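Ticket 52: Label printer drops off the network after idle
Status: Resolved
Opened by: Padmavathi Chacko
Assigned to: Crisóforo Ibarra
Site: Wornitz, packing room

Reported fault
Printer stops accepting jobs after a period with no printing. Jobs sent from Prisovine sit in the queue as "Pending". Power cycling the printer clears it. First seen in January, now daily.

Log

C. Ibarra: Confirmed. With the printer idle for 50 minutes the queue stalls. Ping to the printer times out. Front panel still shows "Ready".

C. Ibarra: Replaced patch lead and moved to switch port 4. No change.

P. Chacko: Same again this morning. Reprinting from Prisovine makes duplicates once the printer comes back, so please clear the queue before you restart it.

C. Ibarra: Noted. Queue cleared. Switch log shows the link going down and not coming back up. Energy saving is enabled on the port and on the printer. Disabled on the switch only – fault returned.

D. Zaki: Check the address as well. The printer is on a DHCP lease and the Prisovine queue points at a fixed IP. We had the same at Zamudio. Two faults there, and fixing one hid the other.

C. Ibarra: Correct. Lease had changed once this month. Added a reservation and set the queue to use the hostname. Sleep timer on the printer set to Off, firmware left as it was.

C. Ibarra: Left idle overnight. Test label printed at first attempt, no restart.

P. Chacko: Working here too. Happy to close.

Attachments (1)

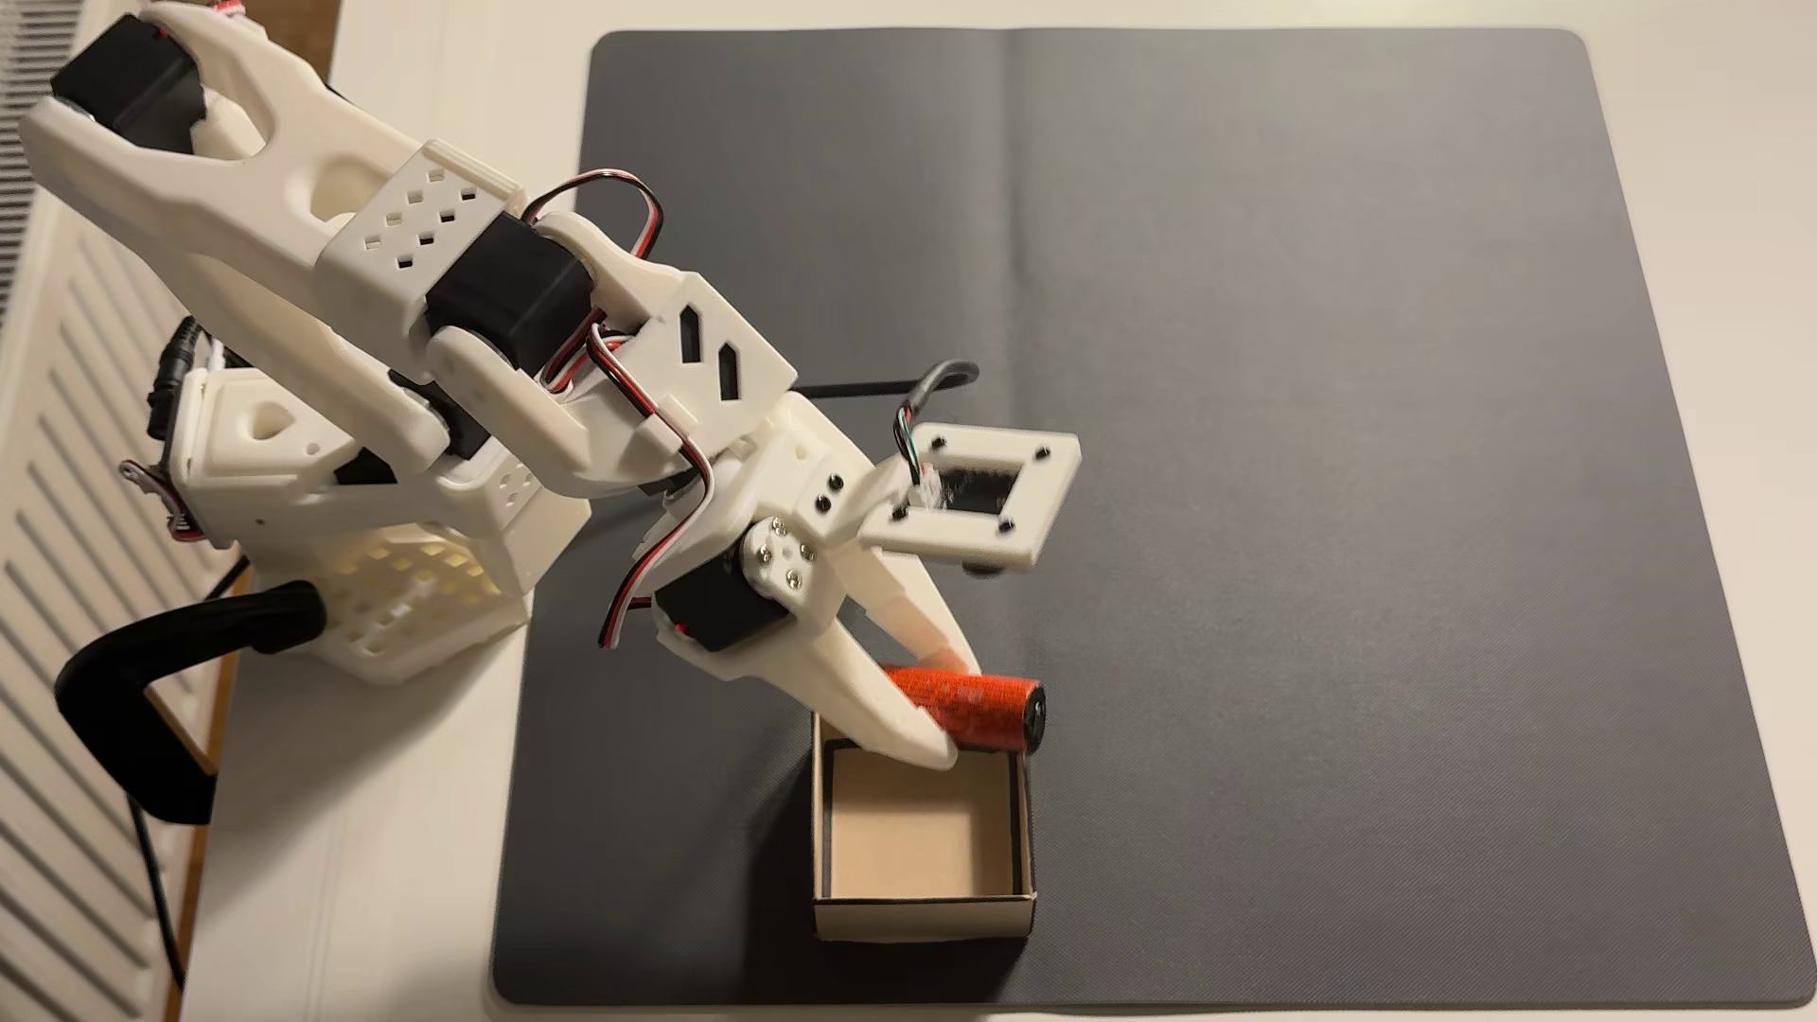 Small open cardboard box on the dark grey mat.

Resolution
Energy saving disabled on switch port and printer. DHCP reservation added. Queue changed from IP to hostname.

Follow-up
Apply the same settings to the 2 spare printers before they go out. Assigned to D. Zaki.

Closed: July 27, 2025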